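**Staro ran the Maeng border poster with the wrong caption**

**Caoimhe Hayes** – 5/25/24

Has anyone else compared the two versions of the story on the new poster in Maeng? Staro put it up with the caption translated as "We will cross the river." The same poster on Pluria reads "We have crossed the river," and the article under it says it refers to the war anniversary in February. One is a threat and the other is a history slogan.

I can read the language a little, and the verb looks like past tense to me. Staro still has the threat version in the headline. The defense ministry in Nirnedeck has already answered it as if it were a threat, so the translation matters.
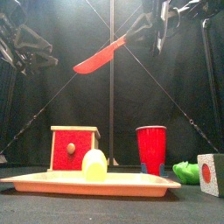

**Baptiste Maillard**

The verb can be read either way. In formal writing the old perfect is used for promises, and the government press has done it before. I wouldn't call Staro's version wrong. They should have printed both readings and left the headline alone.

**Áine Sheehan**

Baptiste, that form for promises is found in religious texts and old oaths. I have never seen it on a poster. Also the men in the boats are wearing the old uniforms, with the long coats. If they wanted to show a future crossing they would have drawn the current army.

**Baptiste Maillard**

They put old uniforms on everything. The one about fuel prices had old uniforms.

**Clodagh Ó Flaithearta**

I think you are all spending too long on the verb. The poster was printed in 3000 copies by a youth group that gets its money from the governor's office. It went up in the districts nearest the border, and the agency's English page had it by 6 the same evening. Somebody wanted it read on the other side of the river, whatever the tense is. 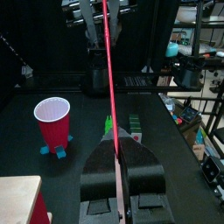
The color was the first thing I noticed. Earlier posters from this group used the provincial green, and this one has the river in red with a plain white bank behind it. It's red against white, much like the cup on the left, and people in Nirnedeck will connect that with the flag of the old occupation. I don't believe a designer in Maeng picked it by accident. Staro didn't mention the color at all, and to me that is a bigger gap in their story than the caption.

**Évan Pichon**

Where does the 3000 come from? Pluria doesn't give a number.

**Clodagh Ó Flaithearta**

The youth group's own post. So take it as their claim.

**Évan Pichon**

Ok. I wouldn't repeat it without saying that, then. These groups always say they printed more than they did.

On the caption I'm with Caoimhe. I wrote to Staro's corrections desk and got a reply saying the translation came from a wire service and they are "reviewing the wording." I asked which service and have had no answer. My guess is that the headline will be changed quietly with no note at the bottom – that is what they did with the ferry story. 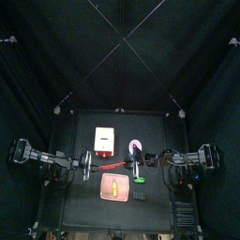 I saved a copy of the page as it stands, with the headline and the first 5 paragraphs. If it changes I'll post the two versions next to each other.

**Baptiste Maillard**

Please do. I still think "will cross" is a possible reading, but I agree it shouldn't be in a headline with no explanation.

**Caoimhe Hayes**

Thanks. Áine, do you have a link to the fuel price poster? I'd like to check the uniforms before I write to them too.

**Áine Sheehan**

It was Baptiste who brought that one up. I only have the February set, I can upload those tonight.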